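Trurnstead Packaging Workshop
Notebook: small boxes and presentation packaging
Entry of 23rd August

Purpose of entry. To record the condition of the red gift boxes held for the Wutix presentation order, and to set down the handling practice agreed for them before the November dispatch. Colleagues at Irnport should read this entry together with the storage notes already in the binder.

Background. The Irnport stockroom lists the small boxes under shelf reference 771. The reference covers the red boxes with ribbon bows and also the plain jewelry boxes, and this has caused difficulty at issue. A request for "small box, lined" may be filled with either. It is proposed that the bow boxes keep the existing reference and that the lined boxes be given their own line in the register.

Bows. The bow is the part of the box most likely to suffer in storage. Ribbed ribbon takes a crease readily and gives it up slowly. Where the loops are stacked, pressure from above flattens the lower layers first, and the fault may not be noticed until the box is set beside a sound one. Boxes with bows are therefore to be stored in a single layer, bow clear of its neighbor, and are not to be placed on their sides under other stock. A flattened loop may be lifted with a rolled strip of tissue left in place overnight. Steam has been tried on spare ribbon and is not recommended – the ribbon recovered well enough, but the glue beneath it softened.

Linings. Black velvet shows every fiber that lands on it. Open boxes are to be closed as soon as inspection is complete, and the lining is to be cleaned with a soft brush, working in one direction. Adhesive rollers should be kept away from the inserts, as they can pull the velvet up from its backing at the corners.

Pale rims. Cream and white card edges mark easily from red covering material when the two are rubbed together in transit. A slip of plain tissue between them is sufficient. Gökçe tissue is preferred for this use; the heavier grade is too stiff to fold around a small rim.

Lettering. Metallic script on the covering should be checked under side light as well as from above. Dull patches are easier to find when the box is tilted. Lettering is not to be wiped, even with a dry cloth, until a spare from the same batch has been tested.

Small red items and boxes, on the gray marble surface:

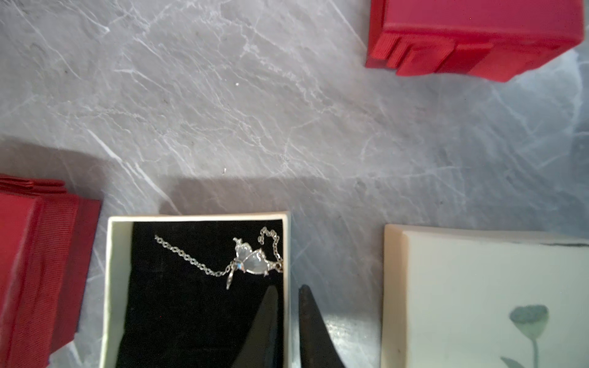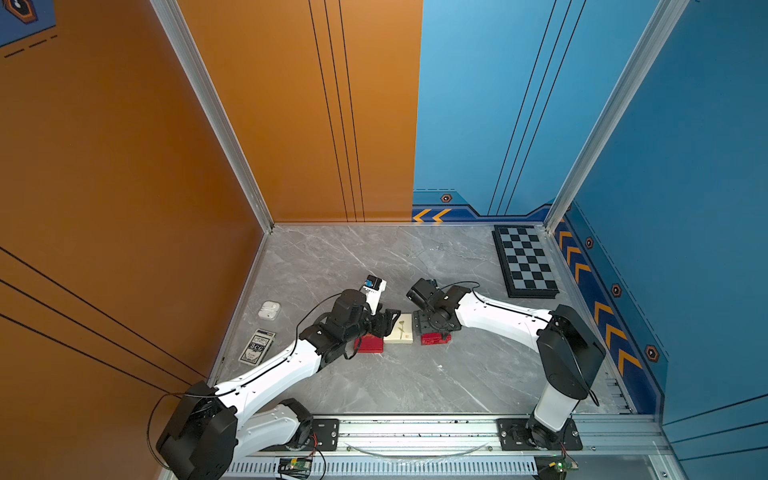
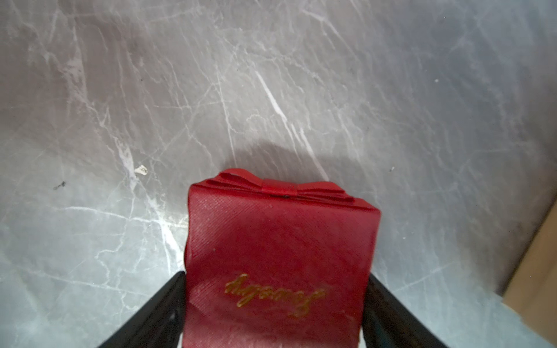
A note received from Gökçe on the draft of this entry asks that the tissue strip be left in the loops for two nights where the bow has been flat since the previous season, and remarks that a single night only lifts the upper loop. The same note questions the single-layer rule, on the ground that a divided tray would hold the boxes in two tiers without touching the ribbon, and would take up less of the shelf.

The first point is accepted and the practice is amended to two nights for old stock. On the second, a divided tray may be tried with 6 boxes before any change is made to the rule. The tray must be deep enough that the divider rests on its own supports and bears no weight on the bows.

Outstanding items

Separate register line for the lined boxes: to be raised with Irnport.
Trial of divided tray: 7 days, boxes to be examined at the start and at the end.
Tissue, light grade: stock to be checked before November.
Loose threads at ribbon ends: trim with small scissors, do not pull.
Wutix to confirm whether the bow is to face the front or the back of the outer carton. The carton label cannot be placed until this is settled.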